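Frequently Asked Questions: The Emside Home Soap and Candle Workshop

Hello and welcome! We get a lot of the same questions before each round of classes at Emside, so we've gathered them up in one place. If yours is missing, drop us a line and we'll do our best to answer it (usually by the next morning, sometimes a little slower in October when everybody wants candles at once).

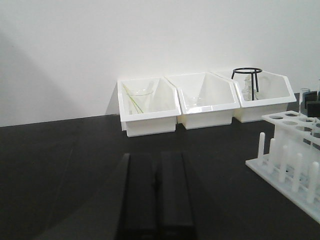
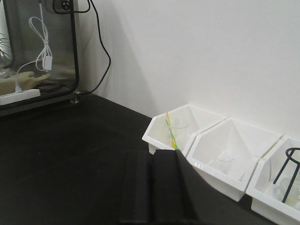
White bins along the wall, with a glass beaker in the one on the left.

Do I need any experience?
None at all. Most people who come to us have never made a bar of soap in their lives, and a good many arrive quite sure they'll make a mess of it. You'll be fine. We go slowly, we repeat ourselves, and there's always time to ask the same thing twice.

How big are the classes?
We take 8 people at most. We tried larger groups when we first moved over from Tirdale and it was a jolly time, but folks at the back couldn't hear a word, so we went back to small ones.

What does it cost, and what's included?
A class is $87 per person and covers all your oils, wax, scents and molds, plus an apron to borrow and tea whenever you'd like it. Children's candle mornings are $29 each, and a grown-up needs to stay with them the whole time.

How long does it last?
Plan on two hours. Soap classes sometimes run over a bit - people get chatting - so please don't book your dinner too close to the end.

Can I take my soap home the same day?
Candles, yes! Soap has to stay in the mold overnight and then cure for several weeks, so we'll cut it for you and let you know when it's ready. You can pick it up here or at our shelf in the Plattner gift shop, whichever is closer.

Is lye dangerous?
It does deserve respect. We supply gloves and goggles, and we ask you to wear long sleeves and closed shoes. One of us does the mixing for beginners, and you're welcome to watch from a sensible distance.

I have sensitive skin or allergies. Can I still come?
Please tell us when you book. We can do an unscented batch with no nut oils in your recipe, but we do use almond oil in the same room, so do think that over first.

What if I have to cancel?
Let us know by the Thursday before and we'll happily move you to another class.

Where do I park?
There's free parking behind the building, off the Flastport road. The entrance is easy to miss, so look for the green gate and turn in slowly.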